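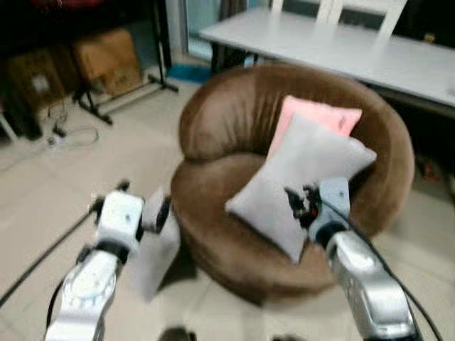
Plendero Releases Hallix 2, a Planning and Control Stack for Two-Arm Work on Soft Goods

CZARNECKA, May 10, 2025 – Plendero today released Hallix 2, the second major version of its motion planning and control software for two-arm mobile robots. The release adds a contact-aware planner for cushions, bedding and other items that change shape when gripped, along with a rebuilt perception module and new log replay tools.

Earlier versions of Hallix treated every target as a rigid body. A grasp pose was computed once and held until the arm reached it. Hallix 2 updates the pose while the arm is moving and continues to update it after the fingers close. When one gripper holds the edge of a cushion, the planner keeps the second arm clear of the held item and of the furniture under it until a second grasp point has been scored.

The perception module separates overlapping soft items from the upholstery they rest on. It runs on head camera images and does not require depth data, although depth is used when present. Frames with heavy motion blur are given a lower weight and are no longer dropped. In internal tests the module processed a frame in 207 milliseconds on the reference computer, with both arms active.

The arm controllers run at 100 Hz. Grip force limits can be set per item class or per task. The default limits are lower than in version 1, and sites that tuned their own values should review them before upgrading.

Hallix 2 was tested against a set of 478 recorded household tasks, including tidying seating, making beds and sorting laundry. The replay tool lets developers run a changed planner against any of these recordings without a robot attached. Results are written as plain text files and can be compared between builds.

The software supports the Arkard dual-arm controller and any arm that accepts joint velocity commands. Configuration files from version 1 must be converted with the included script. Calibration files carry over unchanged.

Hallix 2 is available now to current license holders. Support for mixed arm models on a single base is planned for August.

About Plendero
Plendero develops planning, perception and control software for mobile manipulation. The company is based in Czarnecka.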